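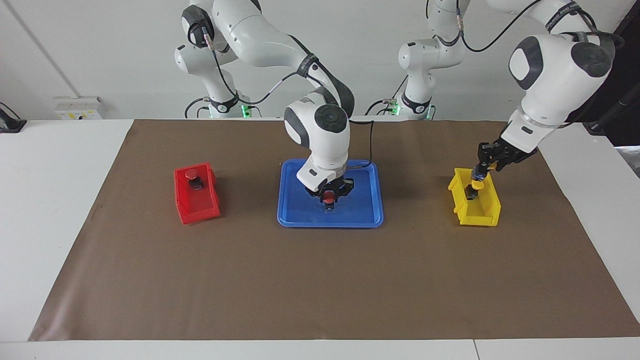
Saturday, glaze shed

Home | Notebook | Recipes | Kiln log | Contact

OK, so the Feltwood clay finally came out of the kiln and I'm so pleased with it! I threw 12 test cups, four each in plain Feltwood, Feltwood with sand, and the old Drosdale body (my comparison, I know how that one behaves). Bisque to 1000 would've been my habit but Laimutė talked me down a bit and I think she was right, the glaze went on much thicker.

Ashby white is lovely on the sandy ones, kind of buttery at the rim. On plain Feltwood it crawled near the handles – dusty fingers, probably mine. Will sponge them properly next time.

Oľga wants 575 grams per mug for her café order and I keep landing at around 800, so either I learn to trim or she gets very sturdy mugs. Trim tools are blunt again too!

Still to do: mix another bucket of Esel green (sieve it TWICE), wash the shelves, ask Laimutė if she has any cones left.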